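How a Robot Learns from Examples

Nillix for Young Readers: Machines That Learn

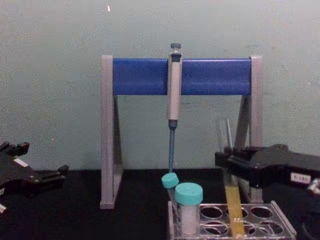 What is an example, for a robot?
An example is a recording of one job from start to finish. It holds what the cameras saw and how every joint of the robot moved during the same seconds.

Old-style robots follow a list of steps. A person types in each position, and the robot goes there. This works well in a factory where every part arrives in the same spot. It works badly on a lab bench, where a rack may sit a little to the left today and a little to the right tomorrow.

A learning robot gets examples instead. A computer program studies them and looks for patterns that connect what the cameras see with how the arms should move next. The program is called a model. Studying the examples is called training.

Where the examples come from

At the Uvdale workshop, a person guides two robot arms through each job. The arms copy the person's hand movements. One job is to hold a glass test tube upright and lower it into a rack with round holes. One gripper does the holding. The other can stay open until there is something for it to do.

Each recording is called an episode. An episode of the test tube job lasts 20 seconds. The Uvdale set for this job is named Maglaya, and it has 926 episodes.

Why one example is not enough

Suppose you learned to catch a ball by watching a single throw. You would know where to put your hands for that throw only. A model has the same problem. If the rack is always in one place, the model may learn the place and ignore the rack.

So the people at Uvdale change things between episodes. They move the rack. They pick a different hole. They change how much liquid is in the tube, or its color. Glass is a hard case – it is clear, and it reflects the lights overhead, so a camera may have trouble finding its edges.

Sorting the recordings

Every episode is checked before training. A checker plays it back and gives it a label, such as "tube placed" or "tube dropped." Episodes with a missing camera view are removed. Mistakes are often kept, with the right label, and stored in a separate folder. If the person misses the hole, backs up and tries again, that is useful too. The model can learn how to recover.

Testing

After training, the robot tries the job without a person guiding it. Uvdale runs 10 tries with the rack in new positions. In the October test, the tube went into the rack in 9 of them. The people then looked at the failed try and recorded more episodes with the rack in that position.

Words to know

Gripper: the part at the end of a robot arm that holds things.
Episode: one recording of one job.
Label: a short note that says what happened in an episode.
Model: the program that learns from the episodes.

Next in this series: Flarnari, a set of episodes about folding cloth.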